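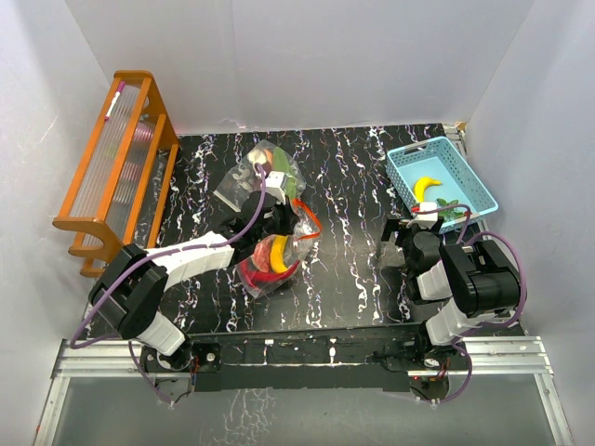 Write the handling rules down first

Two arms, two plastic bags of fruit and veg, one basket. At Lakville we ran 300 sorting trials on a bench like this before anyone wrote a rule about where a gripper may wait.

I think that was the wrong order. Our sheet now has 7 rules, and the one people argue with most is mine: no arm parks over an open bag. Annick Aubert at Loro says it slows the work. It does – and I would keep it.

Film is hard to judge from above and a banana bruises easily. A rule agreed in April is cheaper than one written after the fruit is spoiled.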